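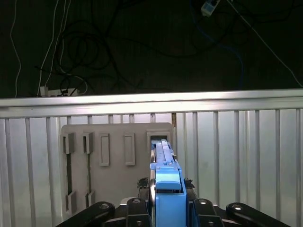 ## Electrical Safety for Tenants: Frequently Asked Questions

These answers apply to all rented workshop and office units at Pirkarside. Please read them together with your lease.

**Who may connect equipment in a unit?**

Any tenant or employee of a tenant may plug in portable equipment. Fixed wiring may be altered only by Rulley Electrical, the site contractor.

**Are power strips allowed?**

Yes. Each strip must be plugged directly into a wall outlet. One strip may not be connected to another, and the total load on a strip must not exceed 800 watts.

**May I use a space heater?**

Heaters are permitted in office units only – never in workshops or storage areas. They must have their own wall outlet and be switched off when the unit is unattended.

**When is my unit inspected?**

Inspections take place every December. Tenants receive written notice and may ask for a morning or afternoon visit. A second visit, if one is required, is charged at $62.

**What happens if an item fails inspection?**

The item is tagged and must not be used until it has been repaired or replaced. Tenants may appeal in writing to the site manager, Mitiku Lemma.

**Whom do I call if the power goes out?**

Dial extension 563 at any hour. If only your own unit is affected, check the breaker panel by the entrance before calling. Tenants in the Prajapati Building should use extension 66 between 8 a.m. and 5 p.m.

**Does the site insurance cover my equipment?**

No. The site policy covers the buildings and fixed wiring. Tenants must insure their own property.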